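**Prukivside Crafts board › Paper & Board › What do you work on?**

**fakir_folds**
OK, I'm three months into making model houses and I love it so much! Question for everybody – what's under your work while you cut and paint? I keep reading "glass" and "cutting mat" and I can't decide.

**wilora204**
Glass, forever. Paint scrapes right off with a razor and it never warps. I've had the same sheet for 11 years and I'd save it in a fire.

**MuammerK**
Have to disagree with wilora. Glass eats blades! I went through 4 in one Tuesday evening. I like a pale, matte surface that I can scribble on and not worry about. Smudges just come with the territory.

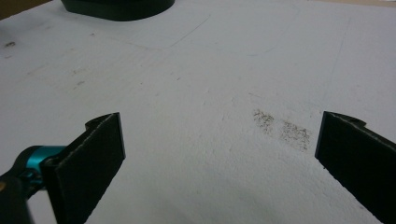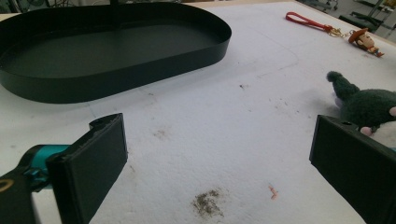 **fakir_folds**
How often should I change the blade when I'm cutting thick card?

**zuleica_m**
Change it as soon as it starts to drag or leave a fuzzy edge. With thick card I get one or two walls out of a blade, and I make three light passes instead of one hard one (so much cleaner, try it!).

**wilora204**
One or two walls?? I get a whole house, roof included. You're tossing good blades, Zuleica.

**zuleica_m**
Ha, maybe! But my window frames are tiny and a dull tip tears the corners every time. For plain walls, sure, keep going.

**MuammerK**
Snap-off blades are the answer here. Fresh tip whenever you want one, and they're cheap.

**fakir_folds**
Ordering some tonight. The Bristine cottage has 11 windows, so wish me luck – I'll post the roof when it's on!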